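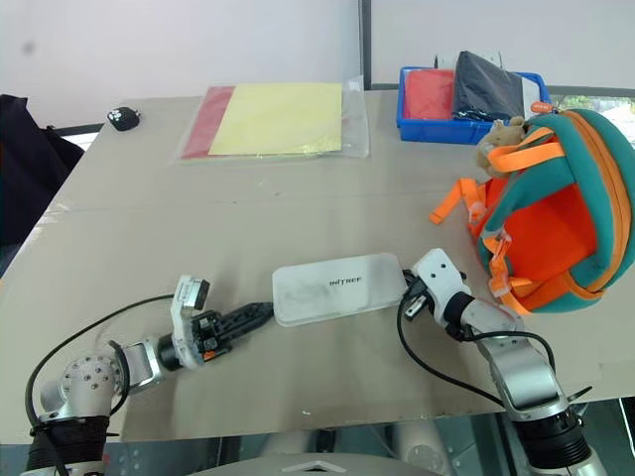

Chapter 4
Two Arms Are Better: Choosing a Bimanual Kit

Try picking up a pencil case and zipping it into a backpack with one hand. You can do it, but you'll probably pin the bag with your elbow and use your chin at least once! Two-armed robots exist for the same reason we have two hands, and in the last few years they have become cheap enough for a school lab to think about buying one.

In this chapter we look closely at one such product, the Vosmont kit from Gesetti. The full kit has a pair of arms, a gripper for each, and a small camera module at each wrist. It sells for 1489 dollars, with a service plan from Hollmont at 200 dollars a year. We will compare it with the single-arm Mansour, a fine machine that costs less and takes up less of the table.

Packing school things is our test job all the way through, and it's a wonderful one. A hard case keeps its shape when a gripper closes on it. A strap flops wherever it likes. A clear plastic bag wrinkles and shines, so a camera can have real trouble finding its edge – and a plush toy squashes!

By the end of the chapter you should be able to read a kit's data sheet, spot what it leaves out, and plan a fair trial of 35 runs. Keep your notes from Chapter 3 handy, as you will need the section on joint limits.

Key terms: bimanual, end effector, payload, reach, wrist camera

4.1 What comes in the box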